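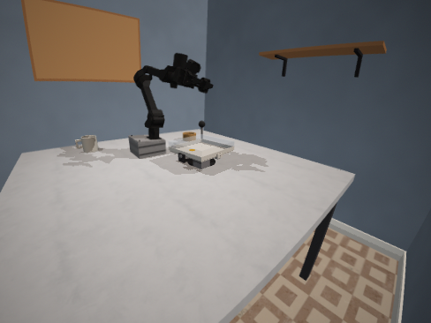 Simulated bench: arm on its pedestal, clear-walled tray to the right, mug to the left.

Talstead Shared Workshop
Arm Build Group: Minutes of Meeting, January 11, 2020

Present: Nyokabi Barasa (chair), Halima Langat (minutes), M. Ndung'u, and members of the bench group
Apologies: none received

1. Minutes of the last meeting
Agreed as written, with one correction. The mounting collar was listed under Halima's jobs and should have been under Nyokabi's.

2. State of the build
Nyokabi reported on the pedestal. The lower box is welded and the top plate is drilled. The collar holes were off by the width of a pencil line on the first try and had to be filed. She wants the plate checked with a square before the arm goes on for good. Ndung'u will bring his.

The elbow joint still has play in it when the arm is stretched out to the side. The Karnberg bearing that was ordered to fix this has not come. Nyokabi has written to the seller and will ask for the money back if there is no answer by the next meeting. Until then the real arm is to be moved by hand only.

3. Simulation
Halima has finished the bench model in Flultine, the software the group settled on in August. The arm, pedestal and table are now in the model, and so is the tray unit with its rod and knob. The tray floor is white and the small disc on it is yellow-orange, so there should be enough contrast for the camera to find it. She also put in a mug and a tan cylinder as things for the arm to stay clear of.

The room was discussed briefly. The blue walls, corkboard and tiled floor came from a room file that Halima already had and do not match the workshop. Ndung'u asked if this would matter. Halima said it might when the camera code is moved over to the real bench, and she would like to try other wall colors later. No objection to leaving it for now.

Shadows on the tabletop are blotchy with ragged edges. Halima has tried a higher light setting, which slowed everything down on the shop computer. Left as it is.

4. Gripper and camera
The camera block sits on top of the gripper housing and looks out past the fingers. There was a long discussion of how much of the view the fingers take up when they are open. Ndung'u thinks the camera should go up higher on the housing. Nyokabi would rather keep it low and make the fingers narrower toward the tips, as a higher block could hit the shelf when the arm swings over that way.

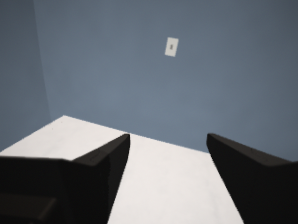

Halima pointed out that the fingers need to stay in view to some extent, or the code has nothing to line up against. Agreed to leave the camera where it is and to print one set of thinner fingers for comparison. Ndung'u will draw them.

Finger material was raised again. The last printed pair split along the layers when clamped in the vise. Halima has part of a spool of tougher filament at home and will bring it in.

5. Test runs
The plan is for 100 simulated tries at reaching the disc, with the disc moved a little on the tray floor each time. Nyokabi asked for a log that shows the starting position for each try. Halima will add it. The group will look at the log together before any powered test on the real bench.

6. Money
Balance in the build fund is $91. Approved up to $25 for bolts, a new drill bit and filament. The bearing was paid for in the last period. Receipts go in the tin, with the name of the buyer on the back.

7. Shop rules
Power to the real arm stays off unless two members are present. The switch by the door is to be labeled. Ndung'u asked that the bench be cleared at the end of each session, as other members use the vise in the evenings. Agreed.

8. Jobs before next meeting
Nyokabi: check top plate, chase the Karnberg order
Halima: add the log, start the simulated tries, bring filament
Ndung'u: bring the square, draw thinner fingers, label the switch

9. Any other business
Nyokabi asked if the pedestal should be painted before or after the arm is bolted down. Before, if the weather is dry enough to do it outside. Light gray was preferred, to match the model.

Next meeting at 8 p.m., back room, date to be sent by email.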